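Draltside Photo Support > Catalog and Import > Ticket 524

Subject: Keywords vanish when I send a folder from Draltside to Braltside
Status: Open, waiting on user
Opened: May 16, 2023

Hi all, hoping somebody has run into this one. I keep my whole library in Draltside and do my sorting and tagging there, then push finished folders over to Braltside so I can make the web galleries. That worked fine right up until the February update. Now the pictures show up on the other side with no keywords at all. Titles come across, star ratings come across, captions come across, and the keyword box is blank. Every single time!

What I've tried so far, in order:

Restarted both programs. No change.

Restarted the computer. No change.

Turned off "Share metadata on handoff" in Draltside, closed it, opened it again, turned it back on. For one folder of 51 pictures I got keywords on the first picture and nothing on the others, and when I sent the same folder again even the first one was blank. I have not been able to make that happen a second time.

Exported a few files to the desktop as plain JPEGs and opened them in a different viewer. The keywords are in there. So Draltside is writing them, and Braltside (or whatever sits between the two) is dropping them.

I haven't tried reinstalling yet. Last time I did that I lost all my export presets and had to build them over again from memory, and I'm in no hurry to repeat it.

Update 1

Thanks for the quick answer. You asked for the handoff log, so I've attached it to the ticket. I read through it myself, and the line that repeats for every file is "keyword list skipped, unknown separator." I don't know what that means for sure but it sounds like the two programs disagree about commas and semicolons? My keywords are all separated by commas in Draltside. I never picked that, it's how it was set when I installed it.

You also asked how big the catalog is. It says 2000 pictures, which is after I cleaned out a pile of duplicates last winter. And yes, I'm on the regular installer, not the beta.

Update 2

Okay, some progress. I went into Preferences, Metadata, Advanced (that little arrow is easy to miss) and changed the separator to semicolon like you said. Then I made a fresh folder with new pictures in it and sent it over. Keywords came across on all of them! I was pretty happy for a minute or two. Then I sent one of my old folders, and those are still blank.

So new tags work and old tags don't. My guess is the old pictures still have the comma version saved inside them and changing the setting doesn't go back and fix anything.
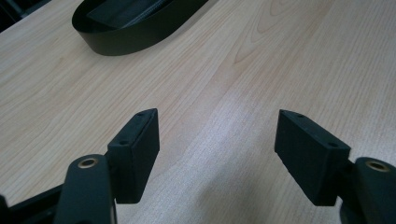 2 min read

Update 3

I tried the "Rewrite metadata to files" command on an old folder of 78 pictures. It ran, the bar went all the way across, and it told me it was finished. Sent the folder over and now I do get keywords, except one of mine came out mangled. I have a place tag, Đinh, and in Braltside the first letter shows as a question mark. In Draltside it still looks right. Anything in plain letters is fine.

Is that a text encoding thing? There's a box marked "Write as UTF-8" on that same Advanced page and mine is not checked. I didn't want to touch it before asking, mostly on account of there being a warning next to it about older sidecar files, and I have plenty of those.

One more thing that may or may not matter. I use the Briritz plug-in for batch renaming and it also has its own metadata panel. I've never turned that panel on, but if it could be getting in the way I'm happy to pull the plug-in for a day and test again.

So my questions right now are:

Is it safe to check the UTF-8 box with old sidecar files in the catalog?

Do I have to run the rewrite folder by folder, or can I select everything and let it go overnight?

Will the next update set my separator back to comma?

I've made a backup of the catalog onto an external drive, so I can try pretty much anything you want me to. I'll leave the rest of the old folders alone until I hear back.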